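Where does a computer keep all your stuff?

You save a drawing. You switch off. Next day its still there. How??

It's on the hard drive. Every photo, every game, every bit of homework you forgot to hand in. All of it lives in one flat block that would fit in your coat pocket.

Inside the block are round plates called platters. Shiny, a bit like mirrors. They spin really fast, and a tiny arm swings over the top, reading and writing. The arm never touches the plate. The gap is much, much thinner than a hair.

What does it write? Only two things, ones and zeros. The plates are covered in teeny magnetic spots. Point one way, that's a one. Point the other way, zero. Put enough of them in a row and you've got a picture of your dog.

So where does it go in the computer? In a slot called a drive bay. Think of a drawer in a chest of drawers. The drive is the thing you put in the drawer, and the bay is the hole the drawer slides into. And the drawer itself has a name too: a caddy.

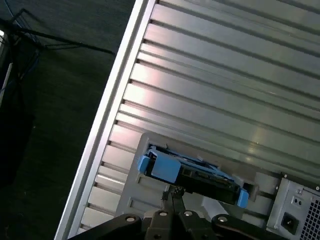

Wirnadari Junior Computer Club – Take It Apart Team

The blue bits belong to the caddy and the black slab between them is the drive. It's partly in the bay, tilted the same way as the computer case, which is lying on its side. The bay is the light grey box with the opening.

Why bother with a caddy? A bare drive is fiddly to hold. With a caddy you've got something to grip, and it slides in straight. Lots of them don't need screws. Push, click, done. (Some do need screws. Spyros has a jam jar full.)

At the back of the bay, two cables usually go on. One brings electricity. The other carries the ones and zeros in and out. They have different shaped plugs so you can't mix them up. Clever.

Words to know

Case: the big box everything sits in.
Bay: the slot for a drive.
Caddy: the tray that holds the drive.
Platter: the spinning plate inside.
Data: all the stuff you save.

Do all computers have one? No. Most new laptops have a solid state drive, SSD for short. No plates, no arm, nothing spins. Just chips. Quicker and quieter, and they don't mind a bump so much. Phones and tablets use chips aswell.

Have a go (no computer needed)

Get 30 coins. Heads is one, tails is zero. Now make up a code with a friend, so heads-tails-heads could mean "hello". Lay out a message and see if they can read it. Yakubu did his whole name and ran out of coins.

Be careful!

Never open a computer that's plugged in. Always have a grown up with you. Touch something metal first, to get rid of static, that's the little zap you get off a jumper. Don't drop the drive, and don't open it up if you want it to work again. One speck of dust can scratch a platter.

Questions for Abbas or Ksawery? Pop them in the box by the door. Next month: what does the fan do?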